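Chapter 4

Plastics in Contact with Food

After reading this chapter you should be able to
- distinguish overall migration from specific migration
- select a food simulant for a given class of food
- explain the effect of temperature and contact time on test results
- calculate a migration value from the residue of a test liquid

Key terms: additive, colorant, contact area, diffusion, migration, residue, simulant, thermoplastic

4.1 Introduction

Chapter 3 dealt with the mechanical behavior of molded plastics: stiffness, impact strength, and the slow change of shape under load known as creep. A part that meets every mechanical requirement may still be unfit for use at the table. Bowls, cups, lids, and storage boxes touch food directly, and small amounts of material pass from the plastic into what is eaten or drunk. The transfer is called migration. It takes place in all plastics to some degree, and the task of the designer is to keep it below a stated limit.

A finished plastic is a mixture. The polymer itself consists of long chains that are too large to move through the solid at a useful rate, and these chains contribute little to migration. The smaller molecules held between them are more mobile. They include leftover monomer from the polymerization step, short chains that did not grow to full length, and additives put in on purpose. Antioxidants protect the melt during molding. Slip agents help the part leave the mold. Colorants are a separate case and are treated in Section 4.5.

Tableware is most often molded from polypropylene, with melamine resin used where a harder and heavier article is wanted. The two differ in kind. Polypropylene is a thermoplastic and can be melted again; melamine resin is cured in the mold and cannot. Their migration behavior differs as well, and a test plan written for one should not be applied to the other without review.

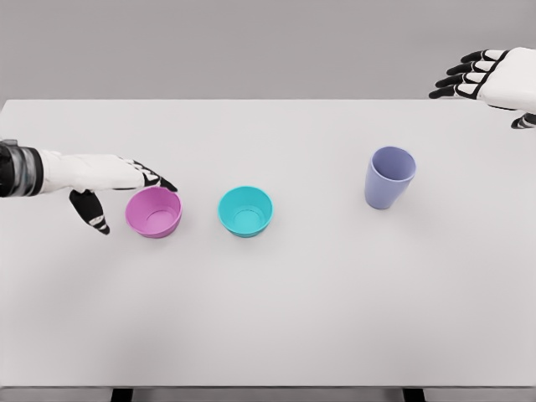
Three variables govern the amount that migrates from a given part: the temperature, the time of contact, and the nature of the food. Temperature has the strongest effect. The rate of diffusion in a polymer rises steeply as it is heated, so that a short exposure to hot soup may release more than a long exposure to cold milk. Time acts more weakly. In the early stage of contact the amount transferred grows with the square root of time, which means that a fourfold increase in contact time doubles the result. The nature of the food sets how readily a substance leaves the plastic once it has reached the surface. Many additives dissolve poorly in water and well in oil, and fatty foods are for this reason the more severe case for most polyolefins.

4.2 Overall and Specific Migration

Overall migration is the total mass of nonvolatile material given up by the part, without regard to what it is. It is found by weighing. Specific migration is the mass of one named substance and requires chemical analysis, commonly by chromatography. A part may pass the overall limit and fail a specific one — the reverse also occurs, although less often.

Both quantities may be stated per unit of contact area or per unit mass of food. The student should check which basis is in use before comparing two reports. Conversion from one to the other requires the ratio of contact area to food mass, and this ratio is larger for a small cup than for a large bowl of similar shape.

Worked Example 4.1

A molded cup with a contact area of 6 square decimeters is filled with a test liquid and held at the test temperature for the full period. The liquid is then evaporated to dryness. The residue, corrected for the blank, has a mass of 24 milligrams. Find the overall migration.

Solution. Divide the corrected residue by the contact area: 24 mg ÷ 6 dm² = 4 mg/dm². The area used is that of the wetted inner surface only. The rim and outer wall did not touch the liquid and are left out.

The blank correction in this example should not be skipped. Even a clean test liquid leaves a trace of solid on evaporation, and at low migration levels this trace may be as large as the quantity sought.

4.3 Food Simulants

Real foods are poor test media. They spoil, they vary from batch to batch, and their own solids hide the residue. Testing is therefore carried out with simple liquids called simulants. Dilute acetic acid stands in for acidic foods, a mixture of ethanol and water for alcoholic drinks, and vegetable oil for fatty foods. A part intended for general use is tested against each simulant in turn, with a fresh specimen for each.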